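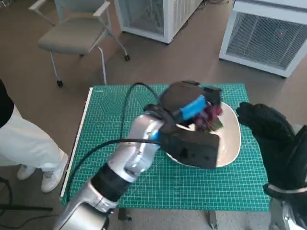 Attachment 1 to the ticket: left gripper at the bowl, right hand at the edge of the mat.

Storivside Student Robotics Laboratory
Equipment Support Log

Subject: Left gripper does not release small fruit; intermittent loss of position reading
Course: Introduction to Two-Arm Handling, student project "Table Service"
Submitted by: Beril Duman, project group 4
Assigned to: Keabetswe Venter, laboratory support
Copied: Natalie Ellwood, course instructor
Priority: Normal, raised to High in June
Status: Closed

Description of the problem

The group is preparing the grape exercise for the end-of-term demonstration. The left arm is required to reach into a bowl placed on the cutting mat, take hold of the fruit, lift it clear of the rim, and set it down again in the same bowl. The right arm remains in its waiting position.

The left gripper closes as expected. When the open command is sent, one of two things takes place. Either the fingers open fully and the fruit stays attached to the upper finger, or the fingers stop short of the open position and the control program reports "position not reached." The second fault is less frequent but requires a restart of the gripper service before work can continue.

The group requests advice on both matters. We also wish to know whether we are permitted to change the grip force limit ourselves.

Steps already taken by the group

The gripper service was restarted. The fault returned during the same session.
The grip force setting was lowered from 100 to 30 on the program's own scale. Fruit was no longer bruised, but the release fault was unchanged.
The starting pose of the left arm was taught again.
The bowl was moved to a different position on the mat. The error message appeared less often when the bowl was nearer to the arm's base. The group did not draw a conclusion from this.

Response from laboratory support (K. Venter)

Thank you for the report. Please note that students may lower the grip force limit without permission. Raising it above the course default requires the approval of the instructor.

The two symptoms should be treated as separate faults until there is evidence to the contrary. Please supply the following:

The Irer control log for one session in which the message appeared.
The date on which the finger covering was last replaced, if the group has a record of it.
The route of the gripper cable during the lift.

Kindly do not remove the gripper from the arm. The mounting screws have a set tightness and are to be handled by support personnel only.

Reply from the group (B. Duman)

The control log has been placed in the group's shared folder. We have no record of when the finger covering was last replaced. It was already in place when the arm was issued to us.

With regard to the cable, it rises at the left of the table, makes a loop over the mat, and comes down across the arm toward the gripper. Attachment 1 shows the loop. The edges of the blue tape on the upper finger were pressed down by hand before the most recent trials, with no change in the result.

Response from laboratory support (K. Venter)

The log has been reviewed. Each "position not reached" entry is preceded by a short gap in the readings from the left gripper. The motor is not reporting overload at those times. A mechanical obstruction is therefore unlikely, and the connection should be examined first.

The route you describe gives the cable freedom to pull on its plug when the arm extends. This would also agree with your observation that the message is less frequent when the bowl is closer to the base. Please carry out the test below with the bowl removed from the mat and one member of the group at the stop button.

1. Move the left arm to its nearest working pose. Open and close the gripper several times and save the log.
2. Move the arm to its farthest working pose. Repeat.
3. Remain in the farthest pose. Support the cable loop by hand, outside the reach of the fingers, and repeat.

Reply from the group (S. Kekana, for B. Duman)

The test was completed in the afternoon session. There were no gaps in step 1. Gaps were recorded in step 2, and the error message appeared. No gaps were recorded in step 3. Lama Shboul attended the stop button. All three logs are in the folder.

Two of our members asked whether the wait time in the program could be made longer as a temporary measure. It is at present 1,000 milliseconds.

Response from laboratory support (K. Venter)

A longer wait time would hide the message without restoring the missing readings. Please leave the value as it is.

The test points clearly to strain at the plug. I have inspected the left arm and found the locking collar on the gripper connector only partly engaged. It has been seated and locked. The cable has been given a new route along the arm, with a fixed point on the segment nearest the gripper and enough slack for the wrist to turn through its full range. Groups are reminded that the cable is not to be unclipped for convenience when the table is rearranged.

Priority has been raised to High on account of the demonstration date.

Note from the course instructor (N. Ellwood)

I have read the exchange above. The release fault remains open and should not be set aside now that the connection has been repaired. The group's written report must treat the two faults in separate sections and must include the trial in which lowering the grip force made no difference. A result of that kind is to be reported in the same manner as any other.

The group may continue to use real fruit. Any fruit handled by the grippers is to be discarded at the end of the session and may not be eaten.

Response from laboratory support (K. Venter)

Regarding the release fault: the covering on the upper finger was examined and found to have a sticky surface along one side. Residue from the tape adhesive is the probable cause, although fruit juice cannot be excluded. The tape was removed, the finger was wiped with a damp cloth and dried, and a Hesunier finger pad of the standard student size was fitted. The spare pads are stored in the drawer marked Zou, together with the fitting card.

The group is asked to repeat the full exercise and to report the outcome before the ticket is closed. Please wipe both fingers between trials and enter this in the session sheet.

Reply from the group (B. Duman)

The full exercise was repeated with the bowl at the nearest and the farthest marked positions. The fruit was released at both. The error message did not appear, and the log contains no gaps. In one trial a grape separated from its stem during the lift and fell onto the mat. We consider this to be a matter of the grasp point and will address it in our own program.

The group has no objection to closing the ticket.

Closing entry (K. Venter)

Cause, fault A: connector collar not fully locked, with cable strain at long reach.
Cause, fault B: sticky residue on the upper finger, probably from tape adhesive.
Action: collar locked, cable route changed, finger pad replaced.
Follow-up: the right arm connector is to be checked at the next scheduled inspection. Tape is no longer to be applied to gripper fingers without a request to support.

Ticket closed.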